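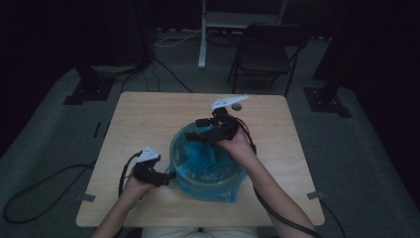 Does the Zostgate clear craze less than our old clear on the Suwannarat stoneware?

It crazes later, and that's as far as I'm willing to go on what we have.

August, Friday, after unloading

Kiln was cool enough to open by mid-morning. Same firing schedule as the last load, same shelf positions as far as I could match them from Thitima's sketch. She had labeled the middle shelf twice and the bottom shelf not at all, so I'm guessing on the bottom.

What the supplier says: "craze-free on all stoneware bodies." All of them. I would like to see the list. Our body is groggy and fairly low in silica, and every clear we've put on it has crazed sooner or later, including one that was sold to us as impossible to craze. So I went in expecting lines, and I should say so, because a person who expects lines tends to find them.

Out of the kiln the tiles looked clean. Kanyarat was pleased and wanted to order a full sack on the spot. I asked her to wait. The old clear also looks clean when it comes out. It starts pinging on the drying rack a day or so later, and the mugs from the spring load were still pinging after a week on the shelf, when we had already told the shop they were fine.

Ink test: rubbed black ink over the tiles, let it sit, wiped it off. No lines on the new glaze. Old clear showed a wide net on the flat tiles and hardly anything on the curved shards. I don't know why the curved ones do better. Kanyarat thinks the glaze is thinner there. Could be. I didn't measure it when it was wet and it's too late now.

Then boil and freeze. Pan of boiling water, then straight into ice water, then repeat. After 2 rounds the new glaze still took no ink. After that I left a set in the freezer over lunch and put them into the boiling water directly, which is rougher than anything a customer will do, and now there are lines. Long ones, widely spaced, mostly running from the foot ring up. So "craze-free" is out, at least on this body.

Thitima's objection, written here so it's on record: the test is unfair, since any glaze will go if you shock it hard enough. She has a point. The old clear was already crazed before it went in the freezer, though, so there is a real difference between them. What I can't tell is whether the difference is the glaze or the thickness. The new batch was mixed thinner. Specific gravity on the old bucket was 157 on our scale (water being 100), and I can't find where anybody wrote down the reading for the new one. Look on the back of the bucket lid. If it isn't there, we don't have it, and this whole comparison is worth less than it looks.

The Ikimia cone pack in the bottom of the kiln was down further than the one on top. Same as last month. I've heard it explained as the bottom element being newer, and I've heard it explained as a draft from the peephole, and both people were very sure. Put a cone pack on every shelf next time before anyone else explains it to me.

Things I don't believe yet:

That the finer mesh sieve makes any difference to crazing. It makes the surface smoother. Fine. Those are separate claims.

That slow cooling fixes it. It may hide it. The stress is in the fit between the glaze and the clay, and cooling slowly doesn't change how much either one shrinks in the end.

That adding silica will be simple. Everyone says add silica. On the last try we added it and got a cloudy clear with pinholes, and then stopped writing about it in this notebook, so I can't even say how much went in.

Next load:

Both glazes mixed to the same reading, and the reading written HERE.
Same dip time, counted out loud.
2 test tiles of each kept back in the cupboard and left alone. No boiling, no freezing. Ink them in a month.
One flat and one curved piece of each on every shelf.
Kanyarat to hold the order until the cupboard tiles have been inked. She says the price goes up before then. It may.

Thitima has the dark stoneware tiles drying on the back rack. Don't move them, the numbers are only in chalk.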